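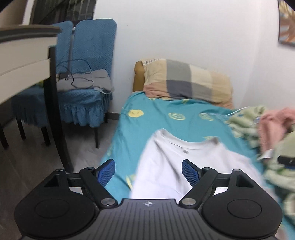 How to get the Tullano loyalty freebie without paying for a delivery

Quick one as I've had 2 emails about this in the same morning. Tullano have moved their rewards out of the app and into text messages, and the old stamp screen just sits there spinning. Your stamps are safe. You do have to move them over yourself though.

What you need

The phone number on your old account. Your last order number (bottom of the receipt or the confirmation email). Five minutes, more if the site is slow, and it will be at teatime.

Moving your stamps

Open the website, not the app. Log in, go to My Details, then Rewards. Scroll right past the big banner for the family meal. Small grey link that says Move my stamps. Click it, type in your number, wait for the code.

Code not come through? Give it a bit. Don't keep pressing resend, every press cancels the code before it and you end up with a string of dead ones. Sofia Paiva emailed to say hers came after she took the 0 off the front and put +44 in. Worked for me too.

Put the code in, then the order number. No hash sign, no spaces.
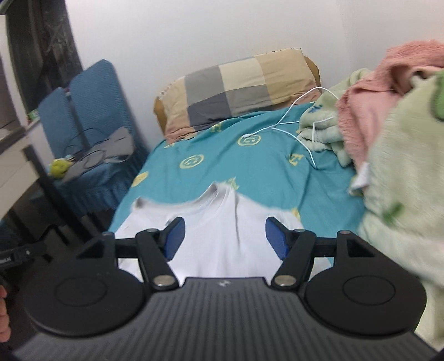

Once it's gone through you get a text saying how many points you have. Stamps are now points, so the number looks huge. Mine said 2,053. A small pizza is 2,000, so that was a free margherita with a few left over.

Claiming the pizza

Reply PIZZA to the text. You get a voucher code back, letters and numbers, all capitals. Copy it, dont retype it, the O and the 0 look the same.

Start an order and choose Collect. Important bit this. Voucher works on delivery as well but they add the delivery fee and there's a minimum spend on top. Collection has neither. Add the pizza, go to the basket, paste the code under Got a voucher? and check the total says £0.00 before you confirm.

Extra toppings are charged. So is stuffed crust. Dips, yes, also charged.

If it goes wrong

"Code already used" usually means you've got the basket open in another tab. Close the lot and start agian.

"Not valid at this store" means a franchise that hasn't joined. Hatton is in, Sutell isn't yet. Igor Šindelář asked at the Sutell counter and was told December.

Points run out if you don't order for six months, so check the date in that first text.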